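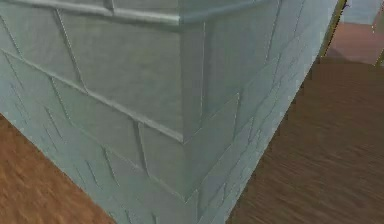

Why does a simulated robot stop at a corner when the map says the way is clear? The usual cause is a mismatch between the collision mesh and the planner's map, and the planner has no means of detecting it.

Unit 4, fault case: Radine navigation run

The planner inflated obstacles by 200 mm. The robot's turning radius needed 330 mm. At step 2787 the base touched the block corner, the wheels kept turning, and odometry drifted 400 mm before the stall check tripped. The log recorded no contact – the bumper topic had been remapped.

Open doors are a second source of the same fault. A door leaf set at an angle changes the free width, and a static map does not carry it.

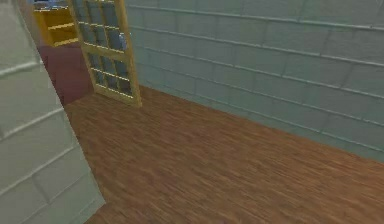
Daryna Kostiuk objected that the stall check should compare wheel speed with visual motion, and that a wider inflation only hides the fault.

For August: read the Druveck log and mark the first bad pose.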